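How to hang patterned wallpaper on three walls of a small room

Written by Bouchra Alaoui, 28/06/2022

Last May I put wallpaper in the small study of our flat. It was my second time doing this work, and the first time I had made many mistakes, so I wrote everything down. A few neighbors asked me for these notes and I decided to put them on a page. I use the kind of paper where the paste goes on the wall. If your paper needs the paste on its back, the order of work is the same, but read the label for the soaking time.

What you need

Wallpaper paste, a wide brush or a roller, a plumb line or a long level, a knife with many new blades, a smoothing brush, a sponge, a bucket, a pencil and a steady ladder. My paper was a roll called Flustuta from the shop Tahiri, and the paste was Jukwood.

Before you buy, look for two things on the label. The first is the pattern repeat, this is the distance after which the drawing starts again. The second is the batch number. It must be the same on all rolls. I did not check it the first time, and one wall became a little darker than the other.

Prepare the walls

Take off the old paper and wash away the old paste with warm water. Fill the holes, let the filler dry until the next day and sand it. Then put one coat of primer. Please do not skip the primer on new plaster – the wall drinks the paste and the edges open after a week.

Turn off the electricity for the room before you remove the covers of the sockets.

Plan the first strip

Most people begin in a corner. I prefer to begin in the middle of the back wall, especially when the pattern is large, and to go from there to the left and to the right. Corners are almost never straight. Draw a vertical line with the pencil, and check it two times.
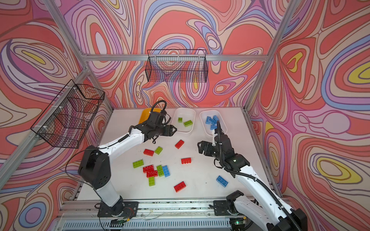 Measure the height of the wall and add 10 cm, five for the top and five for the bottom. With a large repeat you will lose more paper than this. Cut the second strip only after you have held it next to the first one and found the matching point.

Hang and smooth

Paste a part of the wall a little wider than the strip. Put the top of the paper first, follow your line, and brush from the center to the sides. Small bubbles usually go away when the paper dries. For a large one, lift the strip from the bottom and brush again.

In the corner, do not bend a full strip around. Cut it so that only 2 cm pass to the next wall, and hang the rest over this piece, with a new vertical line. The pattern will lose a little there. My brother-in-law Mojtaba Fallahi told me to put the worst corner behind the door, and I did so.

Cut the top and the bottom when the paper is in place, with a metal ruler under the knife. Change the blade after every strip. An old blade tears the damp paper.

Wipe the paste from the seams with a clean sponge, and keep the windows closed until the next morning. Keep one piece of the paper for repairs, and write the batch number on its back.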